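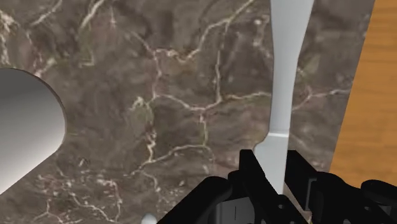 Wrist view in the simulator, white utensil between the fingers.

Filed under: Teleoperation, Simulation

The keyboard is gone. For most of July I drove the arm with eight keys and one hand on the mouse, and the recordings showed it: move, stop, rotate, stop. A policy trained on those learns the stops as well.

I now use a Skullik hand controller, with the clutch on the trigger. Position is scaled down by a factor of four near the worktop. Rotation is left at one to one – scaling it made me overshoot every time. Demonstrations are logged in Zastilar with joint angles, finger width and both camera views.

The set stands at 276 demonstrations, of which 27 are thrown out, nearly all for the same fault: I closed the fingers before the wrist had settled. Flat things are the worst for this. A knife on marble leaves very little to get hold of, and from the overhead side I judge height mainly by the shadow of the fingers.
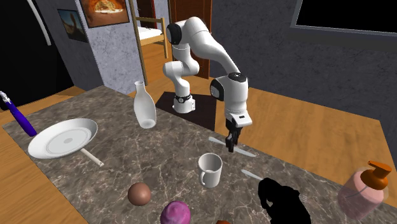 Titilayo Akande wrote back after reading my notes that I should keep the bad grasps, provided I also record the recovery, as a policy that has never seen a slip has no idea what to do after one. I have started a separate folder for those. The labels still need a field for where the recovery begins.

Contact | © Cludimen Notes | Back to top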